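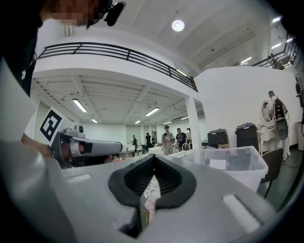
Attachment 1: Hand-held gripper with small item held between the soft fingers, second gripper at left.

Ticket subject: Left and right gripper tracks disagree after hand-over of small items
Site: Trukholm hall
Reported by: Lama Zoubi
Assigned to: Ziad Tannous
Priority: Normal
Status: Monitoring

Description of fault
During paired recording with the Kvam hand-held grippers, the computed position of the left unit shifted sideways during hand-over tasks. The shift was about 3 cm and remained until the end of the recording. The right unit was not affected. Affected recordings passed the automatic check at upload and were found only when Lama Zoubi replayed them against the task sheet.

No injury or damage to equipment was reported. Recording of hand-over tasks at Trukholm was suspended pending review. Single-gripper tasks continued.

Work log

Entry 1 – Z. Tannous
Requested the raw files and the calibration record for both units. The calibration record for the left unit was from January and predates the replacement of its marker card. The site confirmed that the card was changed by the morning shift and that no new calibration was run afterward.

Entry 2 – B. Rizk
Inspected the left unit on site. The replacement card was seated against the wrong edge of its mount. Card reseated and both units recalibrated. Two test recordings made at the same station with a small item passed from right to left. The first was clean. The second showed the same sideways shift, although smaller.

Entry 3 – Z. Tannous
The remaining shift begins when the operator's hand covers part of the marker. The tracking software then continues with a partial reading and does not return to the full one when the marker is clear again. Referred to Vangelis Stefanou at Lisden with both test files.

Entry 4 – V. Stefanou
Fault reproduced at Lisden. The software accepts a partial marker reading without a time limit. A corrected setting has been issued which discards partial readings and marks the gap in the file. Please note that recordings made under the old setting cannot be repaired by reprocessing if the card was also out of place.

Entry 5 – B. Rizk
Corrected setting installed on both units. Three hand-over recordings made at 2:40 p.m. with the same operator. No shift found on replay. Gaps were marked as expected.

Actions
Operators are to hold the gripper below the marker card and keep fingers clear of its face. Any change of card requires a new calibration before recording resumes – a visual check is not sufficient. Ghassan Rawashdeh has approved the return to hand-over tasks on these terms.

Open items
Tetden uses the same card mounts and has not yet confirmed its calibration dates. The upload check does not compare the two tracks; change request to be filed by L. Zoubi.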